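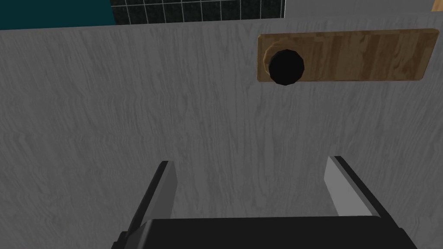
Simulated kitchen, wrist view. Gripper open, gray panel ahead, wooden plank with black knob at upper right.

Workshop notebook, Dornari, simulation bench
Thursday, November
Subject: Visit from Kestton and demonstration of the kitchen tasks
Entry by: Wellington Mendonça

The delegation from Kestton was received at 9:30 a.m. and escorted to the simulation bench after the safety briefing. The party consisted of 4 persons, two from their controls group and two from purchasing. The agenda agreed in advance was followed, except that the tour of the Hulme cell was moved to the afternoon at the request of the visitors.

The demonstration was conducted on the Witon workstation with the kitchen set. The arm was started from the standard approach pose, with the fingers open and facing the panel. The visitors were informed that the knob is offset from the gripper at the start by design and that the policy must correct for this before it can close on anything. Their controls lead asked whether the start pose is fixed. It is drawn from a range, and the range is recorded in the configuration file for each run.

Runs during the visit: 2, both on the opening task.

Run one. The approach was slow but correct. The grasp was made on the first attempt and the task was completed within the time limit.

Run two. Wall and panel finishes were changed before the start. The fingers closed early and touched the edge of the plank. The policy backed off, tried again and completed the task with little time remaining. The early closing is the same fault entered last week and is still open. The visitors were told this when they asked.

Figures given to the delegation, recorded here so that the same ones are used in the follow-up letter:
Episodes in the current training set: 3,946
Episodes held out for evaluation: 307
No success rate was given. The evaluation on the new held-out set is not finished, and the earlier rate was measured on a different split. Colleagues are asked not to quote the earlier rate in correspondence with Kestton.

Questions raised by the visitors:

Whether contact forces on the knob are realistic. Reply given: they are sufficient for training the approach and the grasp, and they have not been checked against a physical cabinet. A check is planned on the Hulme cell.

Whether the surface finishes can be replaced with their own. Reply given: yes, if they supply the image files in a square format. Purchasing will send samples.

Whether a round knob is harder than a bar handle. I answered that it is, in our experience, mainly in the last part of the approach when the fingers must straddle it. I did not have the comparison at hand and undertook to send it.

One difficulty on our side. The large display lost its signal between the runs and the second was started on the bench monitor, where the whole party could not see comfortably. The adapter has been labeled and set aside. A spare should be kept in the drawer under the workstation before the next visit.

The tour of the Hulme cell took place at 2:15 p.m. and is entered separately in the cell log.

Actions
Send knob and bar handle comparison to Kestton: W. Mendonça
Attach logs of both runs to the open fault on early closing: W. Mendonça
Replace display adapter: bench staff
Confirm date for the force check: Hulme cell

Workstation shut down at 4:40 p.m. Configuration files for both runs saved in the visit folder.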